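Bench Surfaces and Work Boards: Gallery

Kerkora workshop, main room

The workshop went over to perforated bench tops in July, and most of the small-part sorting and placing work now happens on a loose board laid over the perforations. Small parts catch in open holes, and a flat board gives a continuous surface that can be lifted off and cleaned. This page collects notes on the board in current use, the blocks kept with it and the way the bench is set up for a session.

Boards are cut from glued-up stock, sanded on both faces and given one coat of oil. They are left unpainted. A painted face hides scratches for the first month and then shows all of them, and it makes pale parts hard to see under the overhead lights. The present board is stock item 3842 on the shelf list, bought from Mushi as a blank and trimmed here.

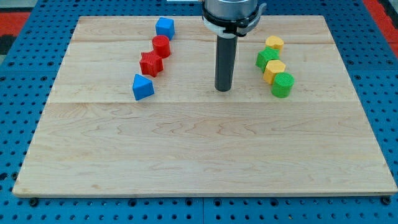 Kanini Tanui
Bench and Fixtures Technician, Kerkora

Maple board on the blue perforated top, with eight colored plastic blocks set out in two rough diagonals. The seams between the glued planks run across the board, and the grain is soft and wavy.

The front edge is straight and overhangs the blue surface slightly. A board that overhangs is easier to pick up than one that sits flush, and the rows of holes along the sides can be used to square it by eye. Check both sides before starting.

Notes on the blocks

The block sets are stored by color in shallow trays. A session normally starts with blocks spaced apart on bare wood, clear of the plank seams where possible. A seam that has opened even a little will tip a small block. Theophilus Quartey runs a straightedge over each board on Monday and pulls any that rock.

Wipe blocks with a barely damp cloth. Solvent dulls the plastic.

Notes on the surface

Oil is renewed after about 70 sessions, or sooner if the grain feels raised. Sand along the planks with a fine sheet and stop when the surface feels even — going further leaves a dip that shows up under the straightedge. Let the board stand on its edge overnight before it goes back on the bench.

Worn boards are turned over once and then retired to the packing table. Two from the earlier Prarkus batch are still in use there. Lilian Langat keeps the shelf list and should be told when a board is moved.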